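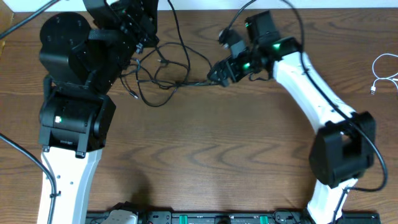
Cords are harder on a table than cups are, according to one response to the household survey behind the new care guide, and the table in question had been refinished twice before its owners worked out that the marks followed the path of a charger lead.

STIRNPORT, July – Pretilari, the maker of wooden work tables and desks, has published a revised edition of its care guide for wooden tabletops. The new edition carries the product name of the company's main table range, Hutapea, and applies to all tables sold under that name as well as to earlier Pretilari tables with an oiled or lacquered top. It was prepared with Fendolier, a supplier of replacement leads and small cord fittings, and is the first edition to treat thin cables as a separate subject.

Earlier editions dealt with heat, standing water, direct sunlight and cleaning products. Cables were mentioned in one sentence, which advised owners to keep them off the table. The company no longer considers this practical advice. Most tables it sells are used for several purposes during a day, and earphone leads, charging cords and adapter cables are normally among the items left on them.

Survey results

Pretilari received 1,509 completed survey forms from owners of its tables. Each form asked for the age of the table, the type of finish, the objects kept on it from day to day and the kinds of marks that had appeared since purchase. Owners could also enclose a sketch of the tabletop showing where the marks were.

Of the forms returned, 309 reported fine marks that the owner connected with a cable or its fittings. A further 93 reported marks of the same type and gave the cause as unknown. The remaining forms either reported no marks or described rings, dents and scratches with other causes. The survey was not a random sample, and the company makes no claim that the same proportions apply to tables in general.

Two patterns were common in the sketches. The first was a short arc near the table edge, where a cord had been pulled toward the user and released again. The second was a cluster of small dents or scuffs toward the middle, where a cord had been left in a heap with other objects set down on it. Owners tended to describe the second kind as the more difficult to remove. The pressure comes from the hard parts of a cord – plugs, splitters, sliders, strain reliefs – and the flexible length between them contributes little.

Guidance on thin cables

The section on cables begins with lifting. A cord should be picked up from the surface before it is moved, including when it is to be moved only a short distance. Dragging a plug across the grain leaves a mark that is more visible than one made along the grain, particularly under a lamp or near a window.

For a cord that has become tangled on the table, the guide gives the following procedure.

Clear other objects from the area. Lay a dry cotton cloth next to the tangle and lift the whole tangle onto it. Do not pull on an end while the tangle is still in contact with the wood.

Find both ends. Where one end runs away from the tangle it should be left as it is, and work should start from the end that is more deeply buried.

Loosen the loops outward with the fingertips until the crossings can be told apart. A cord with a fitting partway along its length usually holds at that fitting, and the loops on either side of it should be opened before the fitting is passed through.

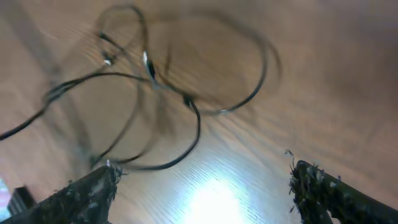

Pass the free end back through each crossing in turn. Plugs should go through an opened loop without being forced. If a loop tightens, return to the previous crossing and open it further. Pulling hard at this stage shortens the life of the cord and tends to tighten the knot around the nearest junction.

When the cord is free, let it hang for a moment so that any twist can run out. Wind it into a flat coil with a circumference of 300 millimeters and secure the coil with a soft tie. Smaller coils are acceptable for very thin leads. Metal wire ties are not recommended for use on or near a finished surface.

Store the coil in a drawer, in a tray or on a felt pad. Owners who prefer to keep cords on the tabletop should use a pad with a lip, with the plugs resting inside it.

Cleaning and inspection

The cleaning section has been rewritten and is shorter than before. Routine cleaning calls for a soft cloth, slightly damp, moved in the direction of the grain and followed by a dry cloth. Dust should be removed first. Grit caught under a cord is a frequent cause of scratching that is later blamed on the cord itself, and the area beneath a permanently placed cable should be wiped whenever the rest of the table is.

Dark residue from a cable jacket can occur on light finishes. It appears as a soft-edged line and can usually be removed with the damp cloth and a drop of mild dish soap. Solvents, melamine sponges and furniture polishes containing silicone should not be used. If the line remains after two attempts, the owner should stop and consult the finish section of the guide, where oiled and lacquered tops are dealt with separately.

Inspection is best carried out with the table cleared and a single light source placed low at one side. Fine marks show as breaks in the reflection. Overhead light hides most of them, and a strong reflection directly in front of the viewer will hide marks inside the bright area, so the light or the viewer should be moved once during the check. Pretilari suggests inspecting a daily-use table twice a year.

Repair of light marks

On oiled tops, a light scuff can be treated by the owner. The guide specifies a fine abrasive pad, used along the grain with light pressure, followed by a thin coat of the maintenance oil supplied with the table. The treated area should extend a hand's width beyond the mark on all sides so that the edge of the repair does not show. Excess oil must be wiped off before it becomes tacky. Oil-soaked cloths should be spread flat outdoors to dry before they are thrown away, as they can heat up and ignite when bunched together.

On lacquered tops, owners are advised against abrasives of any kind. A shallow mark in lacquer can be left as it is with no effect on the wood below. A mark that has gone through the lacquer will take up moisture and darken, and should be assessed by a finisher.

Small dents in oiled wood may be raised with a damp cloth and a warm iron. The previous edition allowed direct contact between the iron and the damp cloth for up to ten seconds. The revised guide reduces this to three seconds at a time, with the cloth lifted and the surface checked after each contact.

Accessories

Fendolier will supply a felt cord pad and a pack of soft ties for use with Hutapea tables. The pad is made in one size and has an undyed underside to prevent color transfer. Neither item is required for the table warranty to remain valid, and both can be replaced with ordinary household equivalents. The warranty terms for Hutapea tables are unchanged.

Owners of tables with a grommet or rear channel should note that these openings are intended for power cords that stay in place. Earphone leads and other cords that are removed daily should be kept out of the channel, where they tend to wrap around fixed cords and are difficult to reach.

Availability

A printed copy of the guide is packed with every Hutapea table leaving the Stirnport workshop from July onward. Existing owners can request one at no charge through the dealer that sold the table, or collect one at the Stirnport showroom between 9 a.m. and 4 p.m. The older edition remains valid for tables with a wax finish, which the new edition does not cover. A separate sheet for waxed tops is in preparation.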